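Coffee points without a kitchen: notes from a fit-out interview
August 2020

The firm of De Graaf fits out small drinks stations in shared offices. It does not build kitchens. Its usual commission is a worktop, a pod machine, a socket and a drawer, placed where there is no plumbing and no prospect of any. The project discussed in this interview, known within the firm as Ostero, put such stations on the upper floors of a converted warehouse. The firm's project lead asked to be quoted by role only.

The first question concerned the surface. "People choose the machine and then look for somewhere to put it," the project lead said. "We ask for the surface first. It has to be flat, it has to take a spill, and you need to be able to wipe it in one pass. Everything else is negotiable."

Two finishes were used at Ostero, a dark one and a white one. The dark finish hides coffee drips well and shows limescale badly. The white finish does the reverse. The lead would not recommend one over the other. "On a dark top you find the ring of dried water by four in the afternoon. On a white top you find the coffee at once and someone cleans it. I have had clients change their minds in both directions, and I charge for it."

Anything with a groove or joint in it is checked with a brush at handover, as fine grounds collect there even with sealed pods. The lead also asks that boxes and appliances are kept to the back of a dark top, where they leave the working area free.
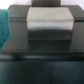 Wikirside's view, given by letter when an earlier version of these notes was passed round, is that the back of a worktop is the worst place for anything that has to be lifted, and that its own tenants moved everything forward within a month. The project lead had read the letter and accepted part of it. "If it holds water, yes, bring it forward. If it is storage, leave it where it is. Their tenants have deeper tops than ours."

On depth the lead was specific. A pod machine with a rear tank needs clearance above and behind for the tank to come out. Where there is a shelf overhead, the firm measures with the lid raised. This was missed on one floor in April and the shelf had to be taken down again, with 19 screw holes to fill.

The discussion then moved to stock. Ostero ordered its pods by the mixed case, and 303 pods went out in the first delivery. Mixed cases cause more trouble than they save, in the lead's opinion, as the dark roasts go first and the remainder sits. The firm now asks for single-variety sleeves and a drawer with dividers. Pods are stored lid up.

"You read the lid. You don't read the side," the lead said. "If they are lying about in a bowl at all angles, people pick through them with their fingers. Lid up, one layer, name showing. It takes more drawer, and that is the whole cost of it."

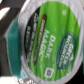

Dark Magic, Green Mountain: the lid carries the name in large white capitals.

A drawer of the size fitted at Ostero takes 50 pods in one layer. Asked whether two layers would be so bad, the lead said that the lower layer is never rotated and goes out of date.

Used pods are a separate matter. The firm supplies a lidded bin and places it to the left of the machine. The project budget also allowed for a drip mat at each station, a line item named Lava after the colour of the sample. Most of the mats were removed by the users. The lead did not regard this as a failure. "A mat is something to clean under. If the top is wiped twice a day you can do without."

The last topic was what should remain on the surface at the end of the day. The written standard allows the machine and nothing loose. In practice the lead accepts one or two small items, provided they stand upright and clear of the edge.
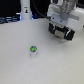

Small white cylinder with a green top, on the white surface.

The standard is under review, and the clause on mats will probably go.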